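Equipment review: Flilluvex hand-held demonstration gripper

Prepared for the Proltside shared equipment program

The Flilluvex is a hand-held gripper for recording manipulation demonstrations without a robot arm. The operator carries out the task by hand, and the recorded motion is later used to train a policy for an arm fitted with matching fingers. Proltside assessed the unit over one month against the Moynihan, the gripper most member laboratories currently hold. Both were used in pairs, one in each hand, by operators of differing experience.

Handling and build

The shell of the Flilluvex is comfortable in sustained use. Operators with smaller hands reported less strain at the thumb than with the Moynihan, whose trigger requires a longer pull. At the end of a two-hour session the difference was noticeable to every participant. The finish marks easily, and the program recommends that units be stored in their cases between bookings.

The jaw closes evenly and returns without sticking. A slight lateral play developed in one of the two units supplied. The manufacturer's service centre replaced the linkage under warranty, although the unit was unavailable for 20 days.

Tracking and recording

Pose is estimated from square markers and the unit's own camera. The assessment comprised 461 recorded demonstrations, of which 42 were rejected for tracking loss. Most of the rejected recordings came from bimanual tasks in which one gripper passed behind the other or behind the operator's forearm. Losses were less frequent once operators had been instructed to keep their elbows out from the body.

Sessions were conducted in an open room with several people working at once. The grippers in use during these sessions carry a marker cube on top, with the camera module beneath it and a soft pink foam pad at the finger.
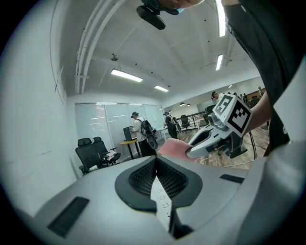 Finger pads

Foam pads performed well on cups, folded cloth and light packaging. They were less satisfactory on thin items such as cards and cutlery, where the rounded tip made it difficult to get an edge off the table. The firmer pads supplied with the Moynihan remain the better choice for this work. Pads on either unit may be changed in a few minutes, but the Flilluvex requires a small hex key that is not included.

Software

Recordings were processed using Driromgate, the program's standard software. Import was reliable. Calibration must be repeated whenever the pads are changed, and the manual gives this requirement only in an appendix. Members are advised to add the step to their own laboratory procedures.

Cost and recommendation

The Flilluvex was quoted at $2710 per pair, excluding freight. It is recommended for laboratories whose programs centre on household objects and two-handed tasks. Laboratories working mainly with flat or fine parts should retain the Moynihan for the present. Bookings for the assessment pair may be made through the equipment desk, which is closed on Tuesday mornings.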